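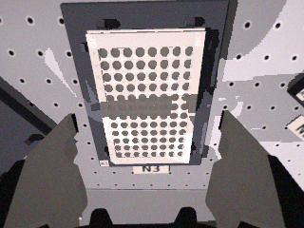 I work in a small laboratory where we fill 96-well plates, many of them, and in April our group was offered a subscription to Grusell, a service which lets you rehearse a plate-handling job in simulation before you buy any arm. The seller, Lotine, asks 2384 euros for a year. I want to argue that this is a fair price for a thing that most buyers will use in the wrong way.

The wrong way is to look at the simulation as a promise. My colleague İlker Şimşekoğlu ran 151 rehearsed pickups in one evening and came to me very happy, because the arm failed in none of them. I was less happy. A service that never shows me a failure has told me little about my own bench, where plates are sometimes put down in a hurry and the lamp over the table is never in the same place.

What I like in Grusell is the light. You may move the lamps as you want, and the shadows and the hard reflections move also. A white plate with a dark band of shadow over its wells is a difficult thing for a camera, and every person who has tried to find a plate by vision knows this. When we made the lighting ugly on purpose, the pickups became worse, and we learned more from 24 bad runs than from all the good ones.

What I do not like is the help text. It is written for people who already know everything. Also the library of plate holders is short, and to add our own holder Gunnel Engebretsen needed to write to the support three times. They answered politely, but slowly.

Remzi Toprak says we should spend the money on a used arm and learn by breaking plates. I respect this opinion, but he does not order the plates. My advice is to take the subscription for one year, make every rehearsal as unpleasant as you can, and keep a list of what failed.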